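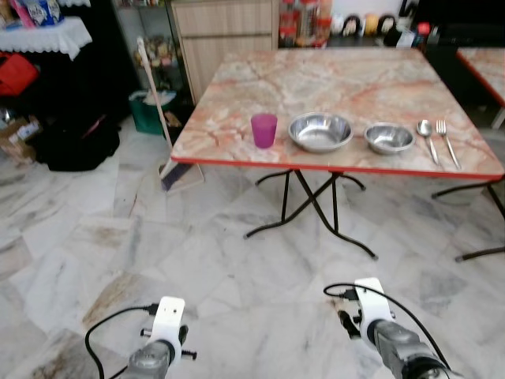 Folding tables, dining area, Brustia annexe. Inspected in June by Orathai Chaimongkol, countersigned by Kekeli Ankrah. Tables are to be checked opened out on the hard floor, and the notes cover the one laid with the cup, two steel bowls, spoon and fork. Its black legs cross beneath the top and end in flat feet, so each foot is checked separately for grip on the tile.

**Stability**

- [x] Legs fully open, catch engaged
- [x] No rock with a 30 kg test load
- [ ] Rubber pads on all feet — one worn, replacement ordered from Kareo

**Top and edging**

- [x] Edge trim secure, no lifting at corners
- [x] Surface free of chips 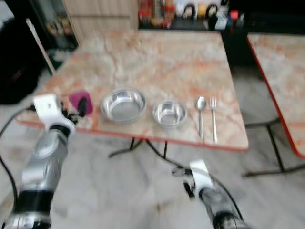 - [x] Gap to the next table not below 600 mm
- [ ] Load label legible (50 kg) — reprint

**Tableware**

- [x] Bowl rims smooth, no burrs
- [x] Fork tines straight
- [x] Cutlery kept back from the table edge, 75 mm minimum

Comment (A. Ofori): wipe under the trim as well as over it. Crumbs collect there.

Pads to be fitted before the next check.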